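Koster Retirement Listings: a data card

Version 12, last touched in July

What it is

Koster is a table of 159 retirement communities, one row per community, with 17 columns covering the things people ask when they call a sales office and the things the sales office would prefer to discuss in person. It began as a spreadsheet kept for one family (mine) during one very long house hunt. My mother picked a place in the end. The spreadsheet kept going.

The rows cover age-restricted and age-targeted developments. Nursing homes are out, and so are places that call themselves "resort living" but turn out on the second phone call to be a trailer park with a pool. I have nothing against a trailer park with a pool. There's a separate table for those, called Verel, and it's in worse shape than this one.

Files

koster_main.csv – the table
koster_notes.txt – free-text remarks, keyed by row id
fees_old.csv – the previous fee figures, kept for people who enjoy getting upset
CHANGES – what it sounds like

Columns worth explaining

min_age: the age printed in the covenants. A few places print one age in the brochure and another in the covenants. The covenants win.

monthly_fee: whole dollars, for the smallest home on offer. If the fee is quoted as "from", I took the number after "from" and set fee_soft to 1.

fee_covers: a list separated by semicolons. Terms are the community's own, so "lawn" may mean mowing, or mowing and edging, or a man who comes by and looks at it.

cart_ok: whether golf carts are allowed on the streets. Values are yes, no and daylight.

guest_days: the number of nights a grandchild may stay per year. Blank means no rule was found. It doesn't mean grandchildren are unlimited, and I'd ask before buying bunk beds.

pet_rule: free text. I tried to make this a category and gave up when I reached the place that allows one dog per resident "of agreeable character". The covenants don't say whether that's the dog.

club_count: clubs listed in the newsletter, counted once each. Three pickleball clubs that aren't speaking to each other are three clubs.

quiet_start: the hour when noise rules kick in. The earliest in the table is 8 p.m., in a community whose slogan mentions nightlife.

How the data was gathered

Mostly from covenants, fee sheets and newsletters, some mailed to me on paper and typed in at the kitchen table. Where a document couldn't be had, I phoned. Phone answers carry source = call and should be trusted accordingly. I was once given two different fees in the same call by the same person, and the lower one came with a lunch invitation.

Addresses were cleaned up with Kitix, a small script that is in the repo under tools. It's good at zip codes and bad at anything named after a saint. Duplicate rows were merged by hand.

Known problems

Fees go stale fast. Most places raise them in January and post the new sheet sometime before the following January.

The table leans heavily toward warm states. Cold ones are in there, but I visited fewer of them, for reasons of weather and character.

club_count favors places with a chatty newsletter. A community with a dull editor may be having a wonderful time.

The score column from earlier versions is gone. It rated each place out of 100 and caused more mail than all the other columns put together, much of it from residents of places that got a 12. If you have an old copy, please don't sort by it.

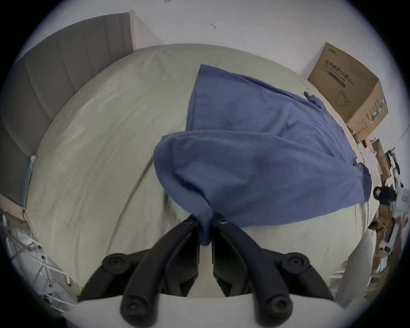
Ratih Entili wrote in to say that dropping the score was a mistake: "Your numbers were silly, but they made my parents argue about the right things. Dad wanted the golf, Mom wanted a bus to the library, and the score gave them something to be mad at besides each other. Could you at least put the bus back?" The bus is back, as shuttle, with values none, weekly and daily. The score is staying gone.

Using it

The table loads in anything that reads commas. People have asked for a version that works with Wolto, and one is coming when I figure out why Wolto reads guest_days as a date.

Don't use it to decide where somebody else should live without asking them. Do go and visit, preferably on a morning when no tour is scheduled, and sit by the mailboxes for a while. You'll learn more there than from all my columns, and someone will tell you about the drainage.

Corrections

Open an issue with the row id and a copy of the page that shows I'm wrong. "Everyone here knows it" is not a page. Corrections from sales offices are welcome too, and go in with source = office.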